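Workshop notebook, Silstead
Apr 11, 2022

Carried on with the linseed paint trials for the Prirnlow job. Boards from the October batch came down off the rack first. Those had the old recipe, with the drier added at the end, and they are still slightly tacky on the back faces. Fronts are fine. I pressed a thumb on each one and only the two thick-coated boards took a print. Put them back on the rack, backs outwards this time, and will leave them until the weather warms up.

Mixed a new lot to the Tuncer method. Arsalan Dogar wrote it up on the inside cover of the last book, but his handwriting for the oil quantity can be read two ways, so I rang him. It is the smaller figure. He also says to let the paste stand overnight before thinning, and I have not been doing that. Left half of it standing under a wet cloth and thinned the other half straight away, so we can compare. Jar for the overnight half is marked 2137, following on from the last number in the book.

Brush notes. The flat one from Clorville sheds. I picked hairs out of the first board for longer than it took to paint it. Washed it out and hung it up, but I would not use it on anything that leaves the building. The old oval brush is stiff at the heel and still lays off better than anything else we have.

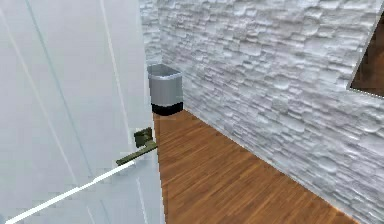 Colour is the part I keep going round on. The client at Prirnlow asked for white and has turned down two samples, the first for being creamy and the second for being grey. Linseed white yellows in the dark, so anything that looks right in the tin will be warmer by winter, and more so in the passage where there is hardly any daylight. A pale white with a little blue in it, like the door above, is nearer what they mean, I think. On a panelled door that size the grooves show as thin darker lines even when the paint is all one colour, so there is no call to pick out the mouldings in a second shade as they first wanted. I have put a very small amount of blue in the thinned half and none in the overnight half. Arsalan thinks black would do the same job and be less likely to go green as the oil turns. He may be right. Will do a strip of each.

Scraped down the spare door for a full-size trial. The bottom rail has old filler in it that came out in one lump, and the timber behind is soft for around 20 mm. Cut it back to sound wood and primed the hole. It needs a piece let in before any paint goes on. There is an offcut of the right thickness behind the bandsaw.

Room was cold all morning. Heater on low, door shut, extractor off while the boards were wet because it pulls dust in from the saw side.

To do:
Thin the overnight half and paint boards from it
Black strip and blue strip, same board, half of it covered with card
Let in the piece on the bottom rail
Order turps, we are on the last tin
Ask Prirnlow whether the passage side can wait until the rest is done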